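Clirnham Rounders Club

Clirnham Rounders Club is an amateur rounders club based in the market town of Clirnham. It runs men's, women's and mixed sides, along with a junior section that takes players from the age of six. The club is best known for its long and lively rivalry with Skisodska, a neighbouring side it has met in every season since the two first shared a fixture list, and for the Vekitz Shield, the summer knockout that it hosts.

Origins

The club grew out of a works side that played on summer evenings after the late shift. Its earliest scorebook survives, a wonderful thing full of pencilled nicknames and crossed-out totals, and shows a side that lost far more often than it won. Within a few years it had left the works behind and was taking anyone from the town who could hit, catch or run, and plenty who at first could do none of these!

Ground

Home matches are played at Nic Aodha Field, a gently sloping ground on the eastern side of the town. The slope runs from second post down towards fourth, and it gives home batters a real lift on the last stretch of a full rounder. Visiting sides tend to discover this a little late. A bank on the northern side serves as the main viewing area and holds a splendid crowd on Shield days. The record attendance is 1394, set at a Shield final against Skisodska that went to an extra innings.
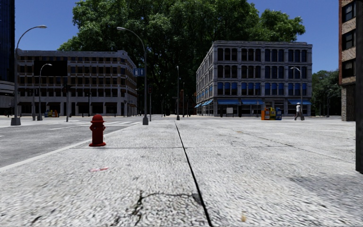 Street corner with a red fire hydrant and newspaper boxes

The mixed first team is the club's senior side and plays in the top division of the district league. It has won the title 3 times, the most recent after a superb run in which it dropped only one match, away from home, by half a rounder. Its style has long been built on quick fielding, and in particular on the throw from deep to fourth post, which juniors are taught almost as soon as they can hold a ball.

The team also holds the club record for a season, with 247 rounders scored in league play. That mark was reached with a match to spare, and the bat used for the final hit hangs in the clubroom over the tea hatch.

Vekitz Shield

The Vekitz Shield is a one-day knockout open to mixed sides. Matches are a single innings each until the final, which is played over two, and the pace is terrific from the first ball. Clirnham and Skisodska have between them won most of the editions held so far, though smaller village sides have pulled off some glorious upsets. The draw is made in January at the club's winter supper.

Colours

Players wear bottle green shirts with a white collar. The away shirt is yellow, and was brought in after a match at Skisodska in which both sides turned up in green.

Page last updated February 24, 2019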